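4 Fehleranalyse

4.1 Datengrundlage und Vorgehen

Die Auswertung stützt sich auf 2.801 Greifversuche, die über den gesamten Versuchszeitraum an der Zelle in Wustthorpe protokolliert wurden. Ein Versuch beginnt mit der Freigabe der Anfahrbewegung und endet entweder mit dem Öffnen der Finger über dem Zielbehälter oder mit einem Abbruch durch die Ablaufsteuerung. Für jeden Versuch liegen die Gelenkwinkel, der Motorstrom des Greiferantriebs, die vom Greifer gemeldete Öffnungsweite sowie die Bildfolge der handgelenknahen Kamera vor. Auf eine externe Kraftmessung wurde verzichtet, da der Versuchsaufbau dem späteren Einsatz mit dem Steuerungspaket Hasten entsprechen sollte, in dem eine solche Messung nicht vorgesehen ist.

Von den protokollierten Versuchen entfallen 1.706 auf Aufgaben der Klasse B, bei denen ein einzelnes Spielzeuggemüse von der Tischfläche aufgenommen und in einen Behälter gelegt wird. Die folgenden Abschnitte beschränken sich auf diese Klasse. In ihr traten 41 Fälle auf, in denen die Steuerung einen erfolgreichen Griff meldete, obwohl sich kein Objekt zwischen den Fingern befand. Solche Fälle werden im Folgenden als Leergriffe mit Fehlmeldung bezeichnet. Gewöhnliche Leergriffe, die von der Steuerung erkannt und durch eine Wiederholung behandelt wurden, sind nicht Gegenstand der Analyse; sie verlängern die Taktzeit, führen aber nicht zu einem falschen Systemzustand.

Die Einordnung der Fälle erfolgte durch zwei Bearbeiterinnen (E. Farahani, O. Bondarchuk) unabhängig voneinander anhand der Bildfolgen. Abweichende Einordnungen wurden anschließend gemeinsam mit M. Haworth durchgesehen. Als maßgeblich galt das erste Bild nach Abschluss der Hubbewegung. War das Objekt darin weiterhin auf der Tischfläche zu erkennen, wurde der Versuch als Leergriff gewertet, auch wenn es durch den Kontakt verschoben worden war.

4.2 Erscheinungsbild des Fehlers

Der Ablauf ist in allen untersuchten Fällen ähnlich. Der Arm fährt die berechnete Vorgreifposition an, senkt den Greifer ab und schließt die Finger. Der Motorstrom steigt gegen Ende der Schließbewegung an und überschreitet den Schwellwert, worauf die Steuerung den Zustand »Objekt gehalten« setzt. Die gemeldete Öffnungsweite liegt zu diesem Zeitpunkt über dem Wert des vollständig geschlossenen Greifers, sodass auch die zweite Bedingung der Griffprüfung erfüllt ist. Der Arm hebt ab, fährt über den Behälter und öffnet die Finger. Das Objekt verbleibt auf dem Tisch.

Besonders häufig betroffen waren längliche Objekte mit zulaufender Form. Bei ihnen liegt die Toleranz in Querrichtung deutlich unter derjenigen runder Objekte, und bereits ein geringer Winkelversatz zwischen Fingerachse und Objektachse führt dazu, dass der Kontakt nur an einer Kante entsteht. Das Objekt dreht sich dann aus dem Griff, bevor die Gegenseite anliegt. Abb. 3 zeigt die Anordnung aus Sicht der Handgelenkkamera.

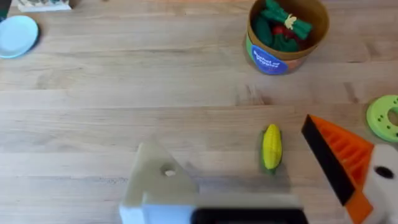
Abb. 3: Aufgabe der Klasse B, Spielzeugmaiskolben zwischen den Greiferfingern, Behälter mit weiterem Spielzeuggemüse im oberen rechten Bildbereich.

Eine naheliegende Erklärung wäre ein zu niedrig eingestellter Stromschwellwert. Dagegen spricht, dass der Wert vor Beginn der Versuchsreihe mit leerem Greifer bestimmt und mit einem ausreichenden Abstand versehen worden war. In den Leerfahrten zur Kalibrierung wurde er in keinem Fall überschritten. Der in den fehlerhaften Versuchen gemessene Strom muss demnach auf eine Last zurückgehen, die in den Leerfahrten nicht vorlag.

4.3 Ursachen

Die Auswertung der Stromverläufe ergab zwei voneinander unterscheidbare Muster.

Im ersten Muster, im Folgenden Muster 1, steigt der Strom kurz an, fällt ab und steigt am Ende des Weges erneut an. Der erste Anstieg entspricht dem einseitigen Kontakt mit dem Objekt. Da die Griffprüfung in der verwendeten Version lediglich das Maximum innerhalb eines festen Zeitfensters auswertet, bleibt der Zustand »Objekt gehalten« auch dann gesetzt, wenn der Strom vor dem Ende des Fensters wieder auf den Leerwert zurückgeht. Die Öffnungsweite wird am Anfang desselben Fensters abgetastet, also zu einem Zeitpunkt, an dem die Finger noch nicht vollständig geschlossen sind. Beide Bedingungen beziehen sich damit auf denselben kurzen Kontakt und sind entgegen der Annahme beim Entwurf nicht unabhängig.

Im zweiten Muster (Muster 2) bleibt der Strom nach dem Anstieg auf erhöhtem Niveau. Es trat in 19 der 41 Fälle auf. Die Finger kommen hier vorzeitig zum Stillstand, ohne dass ein Objekt gehalten wird. Bei der Untersuchung des ausgebauten Greifers fand sich ein erhöhtes Reibmoment in der Linearführung, das erst unter seitlicher Belastung der Finger wirksam wurde. In den Leerfahrten fehlt diese Belastung. Sie entsteht, wenn ein Finger beim Absenken die Tischfläche berührt und sich verspannt. Die Höhenregelung lässt eine solche Berührung bei flachen Objekten zu, sofern die aus den Gelenkmomenten geschätzte Kontaktkraft unter der Abschaltgrenze bleibt.

Die Tischberührung selbst ist auf einen Fehler in der Höhenschätzung zurückzuführen. Die Ebene der Tischfläche wird einmal je Sitzung aus vier Antastpunkten bestimmt und danach als unveränderlich angenommen. Eine Nachmessung durch A. Kobzar zeigte, dass sich die Fläche zwischen den Antastpunkten nicht eben verhält; die Holzbohlen weisen quer zur Faserrichtung eine Wölbung auf, die im August stärker ausgeprägt war als zu Beginn der Versuchsreihe. Die Abweichung ist für sich genommen klein. In Verbindung mit dem knapp gewählten Absenkmaß reicht sie jedoch aus, um den Finger in Teilen des Arbeitsraums auf die Fläche zu setzen. Die Fälle des zweiten Musters liegen sämtlich in dem Bereich, in dem die nachgemessene Fläche über der geschätzten Ebene liegt.

4.4 Folgen für den Ablauf

Ein nicht erkannter Leergriff bleibt auf den einzelnen Versuch beschränkt, solange die Szene vor jeder Aufgabe neu erfasst wird. Im Dauerbetrieb der Zelle war dies nicht der Fall. Die Aufgabenplanung nach Karpenko führt eine Liste der abgelegten Objekte und entfernt jedes als abgelegt gemeldete Objekt aus dem Kollisionsmodell. Das tatsächlich liegen gebliebene Objekt ist für die Bahnplanung danach nicht mehr vorhanden, und nachfolgende Anfahrbewegungen können hindurchgeführt werden.

In einem Fall führte dies zu einem Kontakt zwischen Greifergehäuse und Objekt, bei dem dieses gegen den Zielbehälter geschoben wurde. Der Behälter kippte, die Momentenüberwachung löste aus, und die Zelle blieb bis zur Quittierung stehen. Personen befanden sich zu diesem Zeitpunkt nicht im abgegrenzten Bereich. Sicherheitstechnisch ist der Vorgang dennoch relevant, da die Überwachung den Kontakt mit dem leichten Objekt nicht erfasste und erst auf den zusätzlichen Widerstand des Behälters ansprach. Ein freier Kontakt mit einem Objekt geringer Masse liegt bei der eingestellten Empfindlichkeit unterhalb der Nachweisgrenze. Die Überwachung kann daher nicht als Rückfallebene für die Griffprüfung gelten.

4.5 Maßnahmen

Die Griffprüfung wurde in zwei Punkten geändert. Zum einen werden Strom und Öffnungsweite nun nach Abschluss der Schließbewegung und ein weiteres Mal nach dem Abheben ausgewertet. Der Zustand »Objekt gehalten« wird nur gesetzt, wenn beide Größen zu beiden Zeitpunkten im zulässigen Bereich liegen. Zum anderen wird das Bild der Handgelenkkamera nach dem Abheben mit dem Bild vor dem Absenken verglichen. Der Vergleich beschränkt sich auf den Bereich zwischen den Fingern und verwendet den bereits vorhandenen Segmentierer, sodass kein zusätzliches Modell trainiert werden musste.

Die Nachprüfung anhand der aufgezeichneten Daten ergab, dass die zweite Auswertung nach dem Abheben sämtliche Fälle des Musters 1 erkannt hätte. Für Muster 2 gilt dies nicht, da die Verspannung der Führung teilweise auch nach dem Abheben bestehen bleibt und die Finger nicht nachlaufen. Diese Fälle werden nur durch den Bildvergleich erfasst. Seine Zuverlässigkeit hängt davon ab, dass der Bereich zwischen den Fingern in beiden Bildern frei einsehbar ist. Bei großen Objekten ist dies vor dem Absenken nicht durchgängig gegeben; eine gesonderte Untersuchung steht aus.

Die Linearführung wurde gegen ein Bauteil gleicher Abmessung mit größerem Spiel getauscht, die Arbeiten führte M. Zhuravel in der Werkstatt in Lakden aus. Das Absenkmaß wurde zunächst nicht verändert. Eine Vergrößerung des Abstands zur Tischfläche würde die Berührung vermeiden, verschlechtert aber bei flachen Objekten die Auflage der Finger und damit die Griffsicherheit. Stattdessen wird die Tischebene nun aus einem Raster von Antastpunkten bestimmt und abschnittsweise interpoliert. Die Antastung verlängert die Rüstzeit und muss nach jedem Versetzen des Tisches wiederholt werden.

Im Kollisionsmodell bleiben als abgelegt gemeldete Objekte so lange an ihrer ursprünglichen Position eingetragen, bis die nächste Szenenerfassung ihr Fehlen bestätigt. Dies führt gelegentlich zu Umwegen in der Bahnplanung, insbesondere wenn das nächste Objekt dicht neben der früheren Position liegt. Die Abschaltgrenze der Momentenüberwachung wurde beibehalten, da eine Absenkung in Vorversuchen zu Fehlauslösungen während der Beschleunigungsphasen geführt hatte.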